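Automation Working Group – Minutes
Monthly meeting, February
Nostbridge site, upstairs meeting room

1. Minutes of last meeting
Approved with one correction. The cycle target under item 4 should read 22 seconds per part.

2. Packing cell, current status
Engineering reported on the Osard two-armed unit and its work at the packing station. The task remains as defined in the fall: take a molded seat shell from the bench, bring it to the packing position, release it, go back for the next. Cartons and plastic containers stay where the operators normally put them. The group agreed again that the station should not be rearranged to suit the machine.
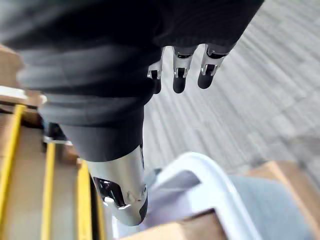

Fig. 1. Three-fingered hand and sleeved arm beside yellow-striped cardboard, packing station.

Sleeves: operations asked if loose fabric could snag on carton flaps. Engineering has no recorded snag but will log any contact for the next 30 shifts.

3. Grasping of seat shells
The shell is large, smooth and awkward to hold at one point. A single-hand grip on the side of the backrest is allowed as long as the seat pan has something to rest on.
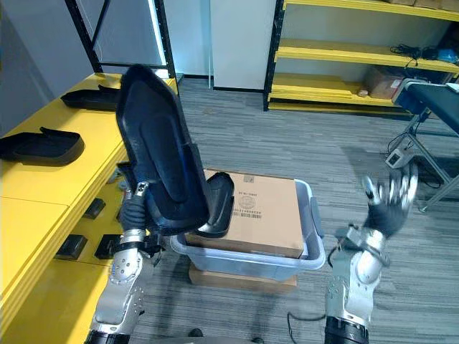 Two-hand lifts are slower and stay in the procedure for any move longer than one bench length. In the Saturday trial the unit placed 15 of 20 shells without help. The other five needed an operator to reseat the part. An experienced packer does not miss any, so the cell is not ready to run unattended.

4. Household tasks
Omer asked whether the same software could be offered for home chores such as laundry and clearing a table. Engineering's view is that rigid parts of one known shape are the easier case, and results there are still uneven – cloth and mixed dishes should wait. No budget was assigned.

5. Magagula quotation
Received for replacement fingertips. Held until the wear figures are in.

6. Actions
Engineering: contact log; repeat the trial with the same 20 shells.
Operations: confirm operator cover for the repeat trial.
Purchasing: ask Magagula to extend the quotation by 30 days.

Meeting closed at 3:15 p.m.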